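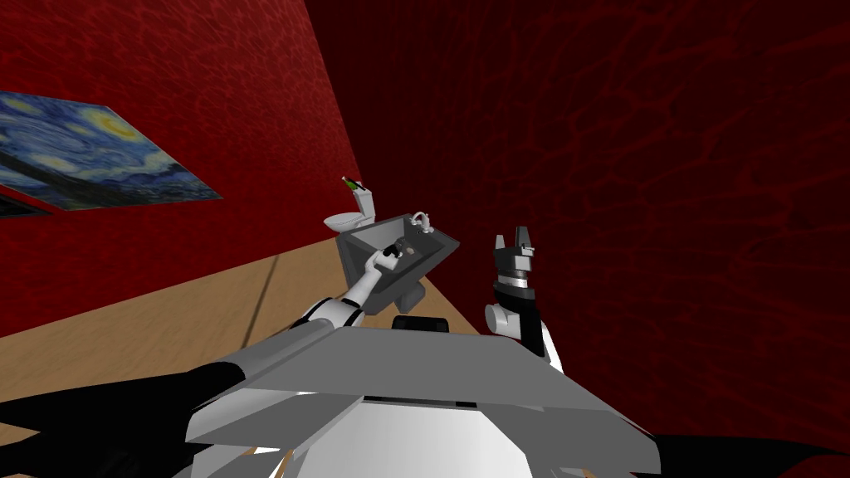 Ticket: Second workstation license and compute for bathroom tasks
Opened by: Judite Vilela
Queue: Equipment requests, Zudholm lab
Status: Waiting on quote

Problem
The sink pickup task in simulation runs too slowly on the shared machine. A batch that should finish overnight is still going at 8 in the morning, and the arm team can't start until it's done. I need to know whether to buy a second workstation or rent hours before the August budget closes.

What I checked
Closed everything else on the machine and ran the task alone. Better, still too slow.
Turned down the wall and floor textures. Almost no change.
Took the small objects out of the basin. Big change. The time is going into contact between the gripper and the objects.
Ran it with the toilet and sink only, one arm parked. Same as the full room.

Reply from Dwivedi support
Contact load is handled by the processor in your version, so a new graphics card alone will not help. Please check core count before ordering.

Update
Core count is 8 on the shared machine. The Watau workstation we priced in spring has more, at 3480 before tax. Jillus rents by the hour and has no setup fee, but we would need it for 4 months and the total comes out higher than buying. It also leaves us with nothing for the next project.

Update
Asked whether we could put off the second gripper instead. The right arm doesn't pick anything up in this task, so the simulation work can go ahead without it. The real arms are a different budget line and I was told to leave that alone.

Update
Watau says delivery is 6 weeks. Asked them to hold the spring price. They want a purchase order number first. Purchasing wants the written quote first. Sent both of them the same email.

Still open
Written quote from Watau with the price and delivery time on it.
Does our Dwivedi license cover two machines, or is that a separate charge? The contract only says "site."
Power outlet by the back desk. Facilities has the request.

Workaround for now
Use two objects in the basin for test runs and save the full set for overnight. Don't start a full batch before 5 p.m.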